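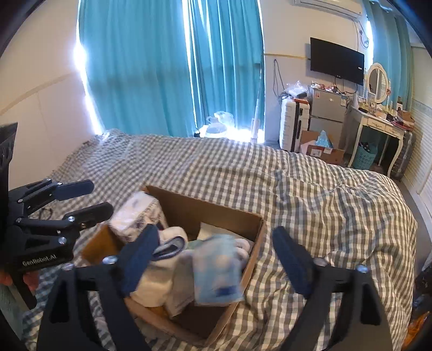 Open box on the checkered comforter.

I have been following the Stavetti team's accounts for years now, which my family finds deeply strange. Most fans wait for the new car. I wait for the annual filing, and this year's landed in July while I was eating cereal, so breakfast went on for a very long time!

The number I went to first was headcount. Stavetti now employs 300 people, up 20 on the year before, and nearly all of the new jobs are on the engineering side. For a team that finished where it finished (let's not go over Plindholm again, I'm still sore) that's a bold bit of hiring. I love it. They could have trimmed the wind tunnel staff and coasted on the Flusto sponsorship money, and they went out and hired aero people.

Then there's the parts business. I knew they sold gearbox casings to smaller teams, but I had no idea it had grown to 1,134 units shipped in a year. The year before it was 849. I read that line twice and then read it out loud to the dog. Casings aren't glamorous and you'll never see one on a poster, but that's steady money that doesn't depend on whether somebody brakes too late into turn one.

Bernadette Bodin, who sits next to me in the grandstand every season and knows far more about this than I do, thinks I'm too cheerful. Her point is that the Hoarau engine deal runs out after next season and the filing gives it one sentence. She's right that it's thin. A new supplier means a new rear end, new cooling, probably a new gearbox too, and all of that costs a fortune before the car turns a wheel. I'd guess they re-sign. Bernadette has bet me a lunch that they don't.

What I'd really like to see next year is the travel costs split out from the rest of the race budget. They used to do this! Two pages of freight and hotels, wonderful stuff – and then it all got folded into "operations" and that was the end of my fun.

Anyway, I still have the notes on directors' pay to get through, plus the pension section, and I've made a fresh pot of coffee for it.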